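Rakutik Messenger review: two months of group texting from my desk

I run the reminder list for a small swim school, and until June I was sending every text by hand from my own phone. My thumbs are so grateful for Rakutik! You load your contacts, type the message once, pick a send time, and go get coffee. Our list is 53 families, and the whole batch went out before I'd found a clean mug.
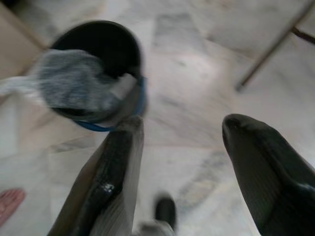 Can parents reply to a group text?
Replies come back to a shared inbox, and each one stays private between you and that parent.

The inbox is my favorite part (I keep it open all day now). You can tag a thread, hand it to a coworker, or set it to pop back up in the morning. Setup took me 29 minutes, most of it spent fixing phone numbers I'd typed wrong years ago.

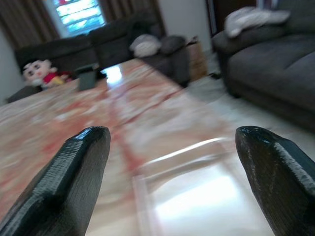 Marble-patterned tabletop

Gripes? I have two. The character counter doesn't warn you when an emoji pushes the message into a second text, so you pay double. And the search box only looks at names, so good luck finding who asked about goggles. I wrote to support about both and Ludger Lindemann answered the same afternoon, with a search update promised for September.

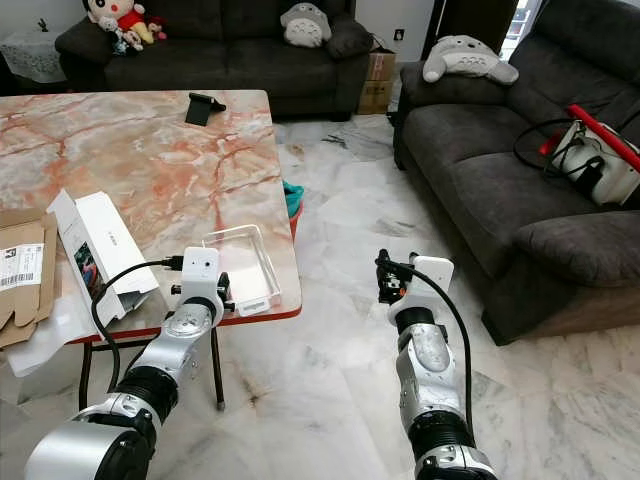 He also showed me the saved replies menu, which I'd completely missed, and now half my answers are one tap. I'm keeping it, and I've already moved our staff schedule over too.

Pilar Gallardo

2 comments | 29 shares

Ignacio Navarrete
Does it import from a spreadsheet? I'm on Gedeo now and it chokes on country codes.

Pilar Bravo
@Ignacio it does, just save it as CSV first. Mine went in fine.

Contact | © 2025 Wurnholm | Back to top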